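Demonstration collection (robot learning)

Demonstration collection is the gathering of recorded examples from which a robot learns to carry out a task. A person guides the robot through the task, the robot's sensors and joint positions are stored together, and the recording is later used to train a control model. Each recording is called a demonstration or an episode. The method is used most often for handling work that is hard to write out as fixed rules, such as folding cloth, packing bags or clearing a table.

Background

Early industrial arms were taught by moving them to a series of points and storing each one. The arm then repeated the points exactly. This works well when parts always arrive in the same place, and poorly when they do not. Learning from demonstrations keeps the human teacher but replaces the stored path with a model that relates what the robot sees to what it should do next. The model needs many examples, and these must differ from one another in ways that matter to the task.

Methods of control

In teleoperation, the operator moves a pair of leader arms and the robot's own arms follow. Hand-held controllers may be used in place of leader arms. In kinaesthetic teaching, the operator takes hold of the robot and moves it directly, which is simple but tends to put the operator's hands in view of the cameras. A third approach uses a hand-held gripper with a camera attached and no robot at all; the recordings must then be converted to suit the arm on which the model will run.

The choice affects the data. Leader arms give smooth two-handed motion but need a fixed station. Hand-held grippers can be taken into homes and shops, though they record less about the forces and limits of a real arm.

Recording procedure

A session normally begins with a written task sheet giving the start state, the goal state and the changes to be made between episodes. The operator resets the objects, starts the recording, performs the task and marks the end. At the Banwood station, set up by Rosemarie Rothe for work on household cloth, the task sheet was limited to 3 types of garment and 2 types of surface, and the full set came to 3,000 episodes. Resetting took up a large share of each shift.

Failed attempts are handled in different ways. Some groups delete them. Others keep them with a label, on the grounds that a recovered mistake – a dropped sleeve picked up again, for instance – shows the model how to return to a good state.

Cloth and other soft items

Cloth is a demanding subject. A garment has no fixed shape, hides parts of itself when crumpled and changes form when it is lifted. Start states are therefore varied on purpose, and garments are placed on sofas and beds as well as on tables. Items of the same colours may be placed together, so that the model has to tell where one ends and the next begins. The two arms need not be busy at once: one may grip the cloth while the other stays open. 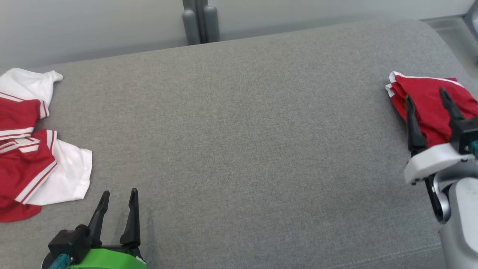 Labelling and review

After recording, each episode is given a short text label and checked for missing frames, poor timing between cameras and joint data, and goals that were not met. In the Mendik scheme, described by Sum-yee Mak, long episodes are also split into steps such as reach, grip, lift and place. Review is usually done by someone other than the operator.

Limitations

Collection is slow and depends on the skill of the operator. Habits are copied along with the task: an operator who always starts with the right hand will produce a model that does the same. Data from one type of arm may not carry over to another, and a set recorded in a single room often gives poor results elsewhere.

See also

Imitation learning
Teleoperation
Cloth handling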